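Home & Kitchen Help > Furniture > Tables and Countertops

Old wood table, blotchy finish, white ring: refinish it or leave it alone?

Posted by sidedoor_pantry
Viewed 2,000 times

I bought a solid wood kitchen table secondhand in September and have been arguing with it ever since. It came out of a lunch place called Kariuki that was closing down. The seller described the top as having "character," a word that has cost me money before.

The character is this: the color goes from tan to a sort of burnt toast depending on where you set your plate. Some of that I like. What I don't like is the white ring I added myself, by parking a hot casserole dish on it during a conversation about hot pads. The ring is cloudy, with a soft edge, and you can't feel it with a fingernail. I also have a couple of spots near one end that feel slightly sticky when it's humid, no matter how often I wipe them.

I don't know what the finish is. It's a bit shiny in some places and dull in others. A local refinisher quoted me 300 dollars to strip and recoat the top, and I would rather spend that on food to put on it. I own an iron, a bottle of mineral spirits, some fine steel wool and very little patience.

Can I get the ring out without making a bigger, more interesting ring? And is there any point trying to even out the color, or is that how people end up owning a bare table and a garage full of dust? The mottling I mean is the kind you see here, if that helps with the diagnosis.

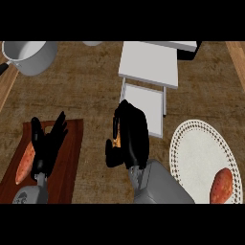 larkspur_bench

Leave the color alone. Fix the ring, clean the sticky spots, and then go do something else with your weekend.

A cloudy white ring you can't feel is moisture caught in the finish. The wood underneath is usually fine. If the ring were black, the water would have gone all the way into the wood and I'd be writing you a longer and sadder answer.

First, find out what the finish is. Pick a spot under the overhang and dab on a little denatured alcohol with a cotton swab. Wait a minute. If it goes soft and gummy, it's shellac. If nothing happens, try lacquer thinner on a fresh spot. Lacquer will soften, and polyurethane mostly sits there looking bored. Open a window, and keep both of these away from the stove and its pilot light.

Then the ring. Start with the gentlest thing and stop as soon as it works:

Lay a clean, dry cotton T-shirt over the ring, folded once. Set the iron to low with the steam off and the water tank empty. I once skipped that last part and ironed a second ring onto the first. Press for five seconds, lift, look. Repeat up to ten times.

If there's still a ghost of it, rub on a little petroleum jelly, leave it overnight and buff it off in the morning. It smells like a locker room, but it's cheap.

If that fails, use your finest steel wool (0000, no coarser) with a few drops of mineral oil. Go with the grain and lightly. You will lose some shine there, so do this last.

Sticky spots are generally old polish and kitchen grease — years of lemon spray with dinner mixed in. Mineral spirits on a rag, wipe, turn the rag, wipe again. You'll be alarmed by the rag. If the spots are still tacky after two rounds, the finish itself is breaking down and no amount of cleaning will fix it.

As for the blotches, you'd have to strip the whole top to even them out, and stain is perfectly capable of going on blotchy again. I did it to a table once. It now has different blotches.

Two habits will save you from doing this again. Keep a trivet on the table where you can see it, because one in a drawer protects the drawer. And don't slide pots, especially heavy ones with grit on the bottom.
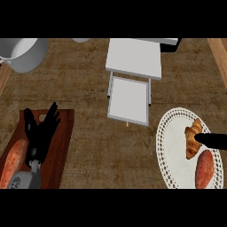
Quick checklist before you start

Test any solvent under the overhang first.
Empty the iron. Check that you emptied the iron.
Lay oily or solvent-soaked rags flat outside to dry. Don't ball them up in the trash, they can catch fire.
Give the top a day before you put anything on it.
Finish with paste wax, thin coat, buffed. I use Sketia in the clear. Any decent one will do.

nistero_fan_29

mayonnaise. works on everything. leave it on an hour. my whole family does this

larkspur_bench

It's the oil in the mayonnaise doing the work, and the petroleum jelly does it without the eggs. But yes, it can work. Wash it off well or you'll be back with more sticky spots.

ratberg_basement

I'd go the other way and sand it. I did mine with a random orbit sander, 120 grit then 180, and put on three coats of wipe-on poly. Looks great. It did take most of a month and there is still dust in the toaster.

sidedoor_pantry

Update: the iron got nearly all of it, seven presses. The rag was as bad as promised. I am keeping the blotches and have put the sander idea somewhere I can't reach it. Marked as solved.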